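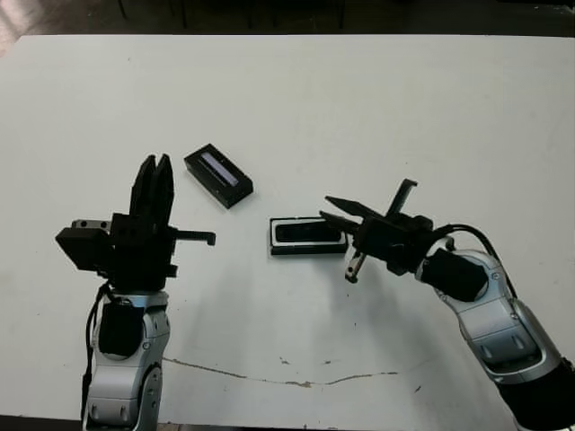

# Hevcombe studio opens its winter show in December

**11/03/2019** — I'm Farzad Nikzad, I run the studio program at Hevcombe, and I get to share the news I've been sitting on since summer. Our winter show, *Ralalby*, opens in December with work by 23 artists from our weekday and evening groups!

We had 171 pieces put forward this year (a lot more than I'd planned wall space for), and 77 made the final hang. Expect ink drawings, quilts, a long row of ceramic birds and one very large papier-mâché whale that still needs a way through the side door.

The show will be at the Plelitz building, on the ground floor, with step-free entry from the parking lot. Entry is free. Most of the work is for sale, and artists keep the full price — we don't take a cut.

I'm also happy to say that Tăng, the print workshop next door, is making a small run of 30 signed posters for us. They'll be at the front desk on opening night, one per person please.

If you write about art, or just want an early look, email the studio office and I'll walk you around myself. Photos of the selected works and short artist bios are ready to send.

**Press contact:** Farzad Nikzad, Hevcombe studio office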